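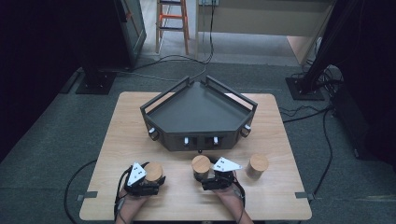
Reviews / Robotics kit

Thread: two weeks with the Lenano handheld gripper set, the two-hand version. We bought it for the workshop with our own money. Posts below in the order I wrote the notes. January 17, 2024

1/ What you get: a pair of black grippers, one for each hand, a cable for each, the white marker plates that go on top, and a licence for the recording software. No case. I'd expect a case.

2/ You hold them, do the job yourself, and the software turns your hand movements into something an arm can be trained on. If you've used the older Uvix pair the idea is the same, and so is most of the menu.

3/ Our test job was three wooden cylinders and a dark five-sided tray with knobs along the front. Pick up, move, put down. Boring on purpose. Arnel Sebastian set it up and did most of the recording.

4/ Fingers first. They're small and they close evenly. Round wood is a fair test as it likes to roll out of a bad grip. We dropped a few in the first hour and hardly any after that, so I put most of it down to practice.

5/ Tracking is good as long as the plates stay in view. The dot patterns are picked up quickly at the start of each take. Cross your wrists and you lose one. It comes back, but the take is spoiled.

6/ Cables. One runs down each forearm and you do notice them. Anitha Krishnan is left-handed and found the left one tugged when she reached across. A strap at the wrist helps. Lenano don't supply one.

7/ Weight is fine for about 40 minutes. Then your thumbs want a rest.

8/ Numbers, for those who asked. We recorded 148 takes. The basic licence stores 1000 before you have to export and clear, and the next one up stores 2000. I can't see a small team needing the bigger one in the first few months.

9/ Export works but is slow, and there's no progress bar. Twice I thought it had hung. Sowmya Bhat left hers going over lunch and it was done when she got back.

10/ The screws on the body are all exposed. Good for repairs — I had a finger off and back on with one small driver. Less good for sleeves. Roll them up.

11/ Support: I wrote to them with a question about recalibrating after a knock and had a proper reply the next morning. The answer ought to be in the manual. The manual is thin.

12/ Clamp or clip whatever you're working on. A top that shifts halfway through a session makes a mess of your recordings and you may not spot it until later.

13/ Against the Plullow set, which we had on loan last April: Plullow is lighter and the software is nicer to look at. Lenano has the better fingers. I'd still pick Lenano for small parts.

14/ Would I buy it again? Yes, at the basic licence. I'd want longer cables and a manual with an index.

15/ Nkechi Uzor asked if it works with gloves. Thin ones, yes. We didn't try thick ones.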